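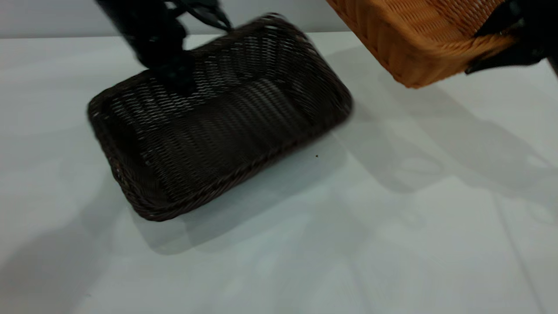
The dark brown basket and its lighter companion, at the white table.

Readers of this page will recall that in August I undertook to put the household's storage baskets in order before the end of the year. I am pleased to report that the work is now substantially complete, and I set out the results for those who wrote to ask.

The brown basket is the one I recommend without reservation. It is rectangular, with rounded corners and shallow sides that open outward a little, and a thicker braided rim of the sort that gives the fingers something to hold. The weave is tight. Shallow baskets are often passed over in favor of deep ones, and I consider this a mistake. In a deep basket the bottom layer is forgotten by the second week. Ours will hold napkins and the good dish towels on the sideboard, where guests may help themselves.

The orange-tan basket has been the subject of some discussion. Chantal Poirier, my sister-in-law, holds that two colors of wicker should not share a shelf. I have considered her position and decided against it. The lighter weave shows its pattern better, and in the hall, which receives very little daylight, that is a real advantage. It has been assigned to gloves and scarves for the winter – mail is no longer to be placed in it.

On the matter of care, my practice is as follows. Each basket is emptied completely and turned over above a sheet of newspaper. The weave is brushed along the strands with a soft, dry brush, and the corners are done last. A damp cloth may be used on the rim. Baskets are then left to air overnight, away from the radiator, and are never stacked until the following day.

Lorraine Dawber has asked whether a cloth liner is advisable. For bread, yes. For linens I have stopped using them, as they bunch up at the corners and must be washed separately.

The remaining 4 baskets, all from the upstairs closet, will be reviewed after the holidays. Two have broken handles and I do not expect to keep them.

Sunday, November 26, 2023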